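Home | Rooms | Small Spaces | Galleries | Contact

The round table at Storkmont: a small gallery
May
By Beverley Faulkner
Filed under: Working corners, Tables and desks

The upstairs room at Storkmont was used for storage until the spring. It has plain walls and one good socket, and the door opens the wrong way, so anything large has to be kept well back from it. Yi-chun Yau wanted a place to sit and work that could also take a visitor with a cup of tea. A straight desk would have done the first job and made the second awkward. We went for a round table.

I have kept the notes short. Prices and suppliers are left out, as most of the furniture was second-hand and would be hard to find again.

The floor
The boards were under a carpet for years. Once it was lifted they needed a sand and two coats of oil, and the room was shut for 8 days while the smell went. The colour is a mid brown. One board by the door still creaks and will be left alone.

The walls
White, with a black baseboard. Yi-chun chose the black after living with a grey undercoat for a while. It hides scuffs from chair wheels well enough, though it does show dust.

The chair
A black office chair with arms. It came from Rigoberto Palacios when he moved out of the Savolainen building. Check the height of the arms before buying a chair for a round table – if they are too high the chair will not push in, and in a small room it ends up in the way.

The table
Black, with white veining like marble. The router lives on the edge with its four antennas up, and the wicker tissue box has a separate compartment at one end, handy for small things that would otherwise roll about. Drinks go towards the back.

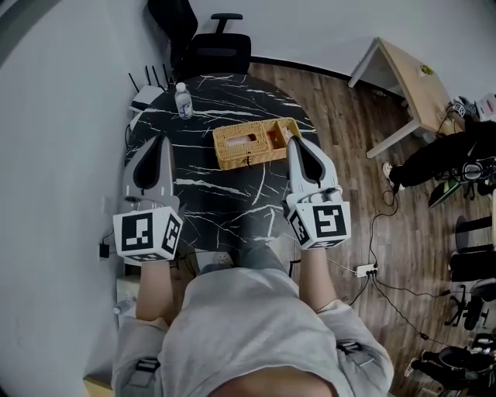 Mei-kuen Kuo wrote to ask whether a round table wastes the corner behind it. She has a similar room and found that the gap filled up with bags within a month, so she went back to a square one and has been happier with it. Her advice is to measure the gap first and decide what will go there.

It is a fair point. In this room the gap is used for walking through, and it stays clear most of the time. The cable from the router is the next thing to sort out – Yi-chun would like it clipped to a table leg.

Lai-ching Huang's sewing room at Mallilum will be the next gallery.

Previous gallery | Next gallery | Back to top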